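Metal storage bins: questions we keep being asked

Trallthorpe Household Stores. Answers by Delia Orellana and Rhodri Harries.

Are metal bins better than plastic boxes?

For some things. We sell both, so we have no great reason to push you either way. A sheet-metal bin won't go brittle on a sunny windowsill and it won't bow in the middle when you fill it with tins. It will dent, it will scratch, and it costs more. If you want somewhere to put jumpers, buy the plastic one or use a cardboard box and keep your money.

The label says "lifetime". Whose lifetime?

A fair question, and one we have put to several suppliers. The answers were vague. We don't repeat the word on our own tickets. Delia has had one in her shed since before we opened the shop and it is still a bin, with rust along one seam where she left wet flowerpots in it.

Why do the sides slope?

The usual claim is that sloping sides make it easier to get your hand in and to scoop things up from the bottom. We think that is mostly right. The other reason is that sloping bins fit inside each other, so more of them go on a lorry. What the product pages leave out is that you lose room at the bottom. Always ask for the size of the base as well as the size of the top. Customers measure their shelf, read the top size, and then find that four jars won't stand where they expected four jars to stand.

How much weight will one hold?

More than you can comfortably carry, in most cases, and that ought to be your limit. Pay no attention to pictures of people standing in them. The weak point is your back, followed by the table.

Will it mark my table?

Quite possibly. The bottom edges of a folded metal bin can be sharp enough to scratch pine or beech if you drag it. Stick-on felt pads are sold for this and they come off within weeks if the bin gets moved a lot. A tea towel or an old place mat underneath works as well and you already own one. Lift it when you want to move it. On carpet a full bin leaves dents in the pile, and we know of no spray that takes them out, whatever the can says.

Do I need the fitted lid?

We doubt it. An open bin gets used. A bin with a lid becomes a shelf for post. If dust is the worry, lay a cloth over the top. The lid for the Zorard range is sold separately and in our view it is priced by somebody who hoped you wouldn't look.

Is grey the only colour?

Nearly. We did stock a cream one and it chipped so badly that Rhodri stopped ordering it. Plain grey hides scuffs better. Bear in mind that the same bin can look pale on one side and almost blue on the other depending on the light in the room, so please don't send one back because it "came in two colours". We have had that more than once.

Can I keep food in it?

Wrapped or tinned food, yes. Loose potatoes, yes, with newspaper under them. Anything damp, salty or sour should stay out. We are sometimes told that a coated bin is "food safe". Ask to see that in writing. We asked, and we are still waiting.

How do I clean it?

Warm water, a drop of washing-up liquid, a dry cloth straight after. Hortensia Durán wrote to tell us that half a lemon lifts old rings from the bottom. We tried it on two bins. One improved and one looked the same but smelled of lemon.

Will a bin make me tidier?

No. Glykeria Katsaros, who used to run our sorting evenings, told people to empty the thing every month and put back only what they had picked up since. Hardly anyone kept to it. A deep bin hides a muddle very well, and that is our main objection to deep bins. If you can't see the bottom when you stand over it, you will buy a second roll of tape.

What are 406 and 1362 on the order form?

Our stock numbers. 406 is the bin on its own and 1362 is the bin with lid. They have nothing to do with size, though we see why people think so.

Do you deliver to Emton?

Yes, though not in December, when the van is full of other people's presents. You can still collect.

Can I bring it back?

Within the month, undented, with the receipt. "It was fine when I left the shop" is a sentence we have heard before, so please look at the corners before you go.

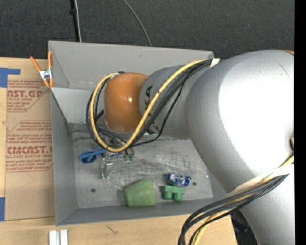
Page last changed: 10/24/20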